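酿造小屋工作日志
日期：2026年8月　　记录：Loubna Badawi
最后更新：当晚，补了糖度那一段

今天终于把Brirketti那批桃子酒从一次发酵桶里转出来了！开盖的时候整间屋子都是桃皮和一点点生姜的味道，我站在桶边闻了好一会儿才想起来要干活。上次（七月那桶）开盖时有股煮过头的果酱味，这次完全没有，香气清得多，我很高兴。

先记转桶。虹吸管还是用旧的那根，接头换成了Stonix的卡扣，不漏气，手感也紧。酒泥比预想的厚，桃肉沉下去以后很松，管口稍微低一点就会带上来，所以最后那一截我没有贪，留在桶里了。留下来的底子装了一小罐放冰箱，想看看静置几天能不能再分出一层清的，分得出来就拿去做醋。

糖度：转桶前测了两次，读数一致，比重已经很稳。酸度尝起来偏高，可是我喜欢，配咸的东西会很好。Kettani那边的意见是加一点蜂蜜往回拉，我想先不动，等二次发酵满三周再尝。大家路过可以拿吸管取一点试，试完请在本子后面写一句，写“好喝”也行，不过最好写得具体些（甜在前面还是后面，咽下去有没有涩）。

酵母这次分了两组。A组是一直在用的那种，B组是Temunex，第一次用。差别比我想的大得多！A组起得快，第二天就满桶泡沫；B组慢吞吞的，第三天还安安静静，我差点就补投了，幸好忍住。第四天早上来，气阀响得像在打拍子。现在两组并排喝，A组干净、利落，B组有一种类似白花的尾巴，咽下去以后才出来。我目前偏向B组，但它的浊度高，装瓶之前恐怕得多等。
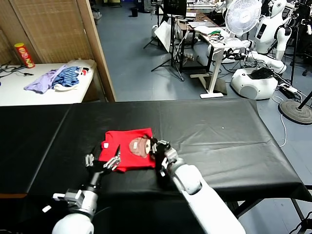 铺黑色塑料布的桌面，叠着的红色T恤。

下午做装瓶前的准备。瓶子用的是800毫升的厚壁瓶，本来想订900的，肩部太斜，贴标会起皱，算了。清洗顺序写在这里，省得下次又翻聊天记录：

温水冲一遍，瓶刷走到底，重点是瓶肩。
碱洗液泡着，泡的时候去拆瓶盖和胶圈。
倒掉，清水冲到手指摸瓶口不滑为止。
免冲洗的消毒液摇匀，倒扣在架子上沥。

胶圈有几个已经发硬，单独放在窗台的小碟里，别混回去。新的胶圈在第二个抽屉，袋子上写了日期。

标签小样也打出来了。米色那版在冷藏以后边角会翘，蓝灰那版的纸厚一点，贴得服帖，字也看得清。名字还没定，候选里我最喜欢“晚桃”，两个字，念起来软软的，和这酒的脾气很像。Kettani嫌太像点心店，可以再吵一轮。

披萨炉那边顺手试了个面团，用的是B组的酒泥代替一部分酵母。发得慢，烤出来边缘起了大泡，咬开有隐约的果香，配上羊奶酪和黑胡椒简直停不下来！盐少了一点，下次加。水量要减，酒泥本身就带很多水，今天揉的时候粘得满手都是。如果品酒那天能端这个出来，我觉得比买现成的饼干强太多。面团剩的一半在冷藏最下层，盖着湿布，明天谁先到谁烤。

失误也记一条：下午给B组测温度，探头擦完忘了消毒就伸进去了。只有一瞬间，但还是写下来，万一后面有怪味好追查。B组那桶的盖子上我贴了张黄纸条。

待办：
二次发酵桶的气阀补水
问Stonix那种卡扣有没有细一号的
梅子到货后先冷冻再解冻，破一破细胞壁，这个一直想试
把七月那桶拿出来和今天的对比着喝，盲品，杯底贴号

梅子那批我已经开始兴奋了，糖先不要一次加完，分两回。

评论 3　　分享 4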